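**Prallwood workshop building to reopen in April after repairs to roof and floor**

The workshop building at Prallwood will open its doors again in April, Planville Trust has confirmed. The building has been closed to tenants and evening classes while the roof was replaced and the ground floor relaid.

All 12 units on the ground floor have been let. The first tenants will be able to move their things in from the second week of the month, and evening classes will start again once the upstairs rooms have passed their final fire check.

The main contractor was Kurek, which also carried out the survey that led to the closure. That survey found water getting in along the north gutter and rot in 3 of the main roof timbers. The timbers have been cut out and replaced, and the whole of the north slope has new slates. Slates that were sound have been kept and used again on the porch and the bicycle shelter.

Inside, the old floor has been lifted and a damp-proof layer put down before the new concrete was poured. The step between the entrance hall and the main corridor has gone, so the ground floor is now level from the front door to the yard. The goods lift has been serviced and will be back in use on opening day.
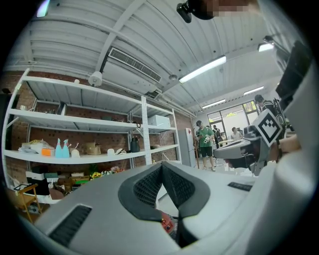
*Equipment with mesh-textured finger pads and a black and white marker.*

Rents for existing tenants will stay at the level they were paying before the closure for the first two years. New tenants will pay the standard rate, with water and waste collection included. Electricity will be metered separately for each unit, a change that tenants asked for when the plans were put on show.

Premotex, which makes woven tapes and webbing, is taking the two largest units on the yard side. The company plans to move its cutting and packing work to Prallwood over the summer and will keep its existing premises for storage.

A spokesperson for Planville Trust said: "The building needed this work and it could not be put off any longer. We know the closure was hard on small firms who had to find space elsewhere at short notice. Most of them are coming back, and we are glad to have them."

The spokesperson added that the work had come in on budget, although the reopening was moved back from the winter after a delay in the delivery of slates.

The car park will stay partly closed until the scaffolding has been taken away. During that time there will be two spaces for blue badge holders by the front door, and deliveries should use the yard gate. Bus route 103 stops opposite the main entrance.

Neighbours are invited to look round the building before it reopens. The open evening will be held on a Tuesday, from 5.30pm to 8pm, and there is no need to book. The date will be put up on the noticeboard at the front gate and sent to everyone on the Prallwood mailing list. Children are welcome but must stay with an adult, as some of the units will already have machinery in them.

Classes in upholstery, bookbinding and picture framing will be open for booking from the same evening — places held over from before the closure will be honoured, and those students do not need to apply again.

**Ends**

**Notes to editors**

Planville Trust owns and runs the Prallwood workshop building. Requests for interviews or visits should be made to the trust's press office, which is open on weekdays from 9am to 5pm.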